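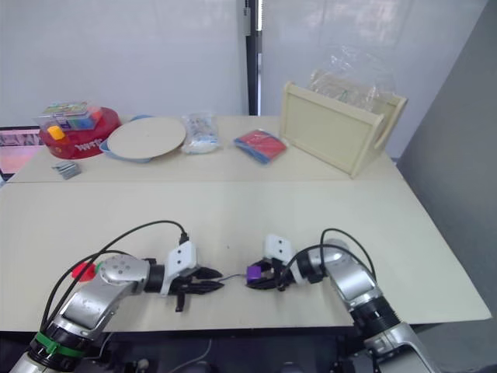

¿Cada cuánto hay que aceitar una tabla de cortar de madera?
Una vez al mes si se usa a diario, y cada dos o tres meses si solo sale los fines de semana. Una tabla nueva pide más: cuatro o cinco manos durante la primera semana.

Qué aceite usar

Aceite mineral de uso alimentario, sin perfume. En casa gastamos el de Fillano, en botella de 500 ml, que dura más de un año con tres tablas. El de oliva y el de girasol se enrancian y dejan olor, así que mejor guardarlos para la sartén.

Pasos

1. Lavar la tabla con agua templada y poco jabón. No dejarla en remojo.
2. Secarla con un paño y ponerla de canto toda la noche.
3. Si está áspera, pasar lija de grano 240 a favor de la veta y quitar el polvo con un trapo apenas húmedo. Esperar otra hora.
4. Echar un chorro de aceite en el centro y extenderlo con un trapo de algodón — también por los cantos y la testa, que es por donde más bebe.
5. Dejar reposar de cuatro a seis horas y retirar lo que sobre.

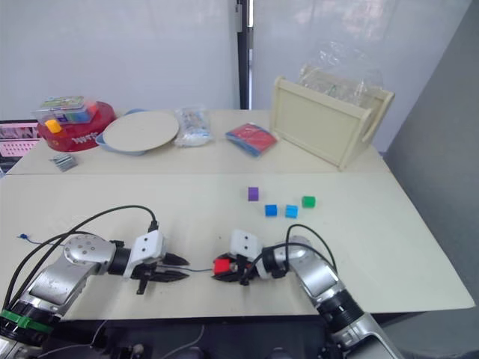 Si al día siguiente la superficie se ve mate a manchas, repetir el paso 4 solo en esas zonas.

Para terminar se puede dar cera de abeja. La pasta de Tirik viene ya mezclada con aceite y se aplica con el dedo; la lata de 228 gramos es la que sale a cuenta. Se deja media hora y se frota con un paño seco.

Manchas y olores

Para el ajo y la cebolla, sal gorda y medio limón. Frotar, aclarar y secar enseguida. Las manchas de remolacha se van casi del todo con dos pasadas — las de cúrcuma, no.

Una tabla con grietas hondas ya no se arregla con aceite.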